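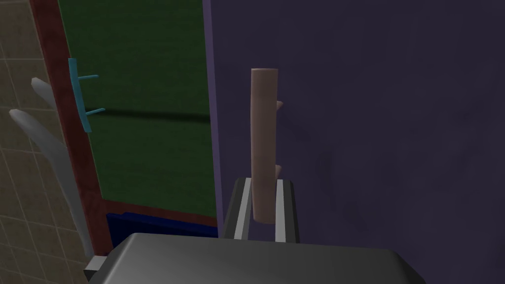 *Gripper camera in the simulator: the rod is between the two fingers, and the blue rack with its pegs is behind on the left.*

# Testing a "hang it up" chore before you trust a robot with it

People often ask me if a robot can tidy a room yet. My answer is: some parts of it, on some days. With this tutorial you can measure it for one small chore in simulation. I use the Plasow scene package, but the steps are similar in other tools.

## 1. Write the chore as one sentence

Mine is "take the rod and hang it on a peg." If your sentence has "and then" in it, split it in two tests.

## 2. Choose the start poses

Set the random seed and generate 798 starts. Change the object angle and the position of the base. Keep the furniture fixed for the first run, or you will not know what caused a failure.

## 3. Check both views

Before you start the long run, open the wide view and the gripper view. Look that the arms have free space to move and that no furniture stands in the path. 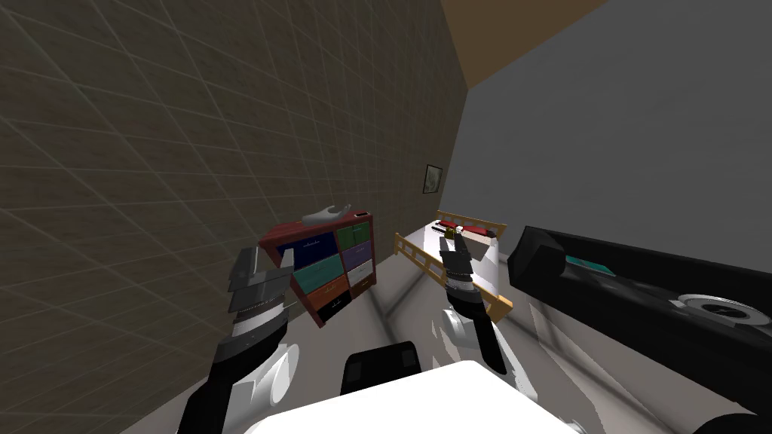

*Wide view of the room: both arms, the red cabinet with its colored drawers, and the low piece with the white top.*

## 4. Count honestly

I use 3 results: done, dropped, and stuck. "Almost" goes to dropped. In my March run with the Hirvonen controller, only 9 starts out of every 100 ended in done, which made me a little sad.

## 5. Repeat with small changes

Change one setting, run again, and save the log under a new name. A full run takes around 2 hours on my computer.

So, for this chore, I would still hang the things myself. Next I want to try the drawers with the Sotley controller.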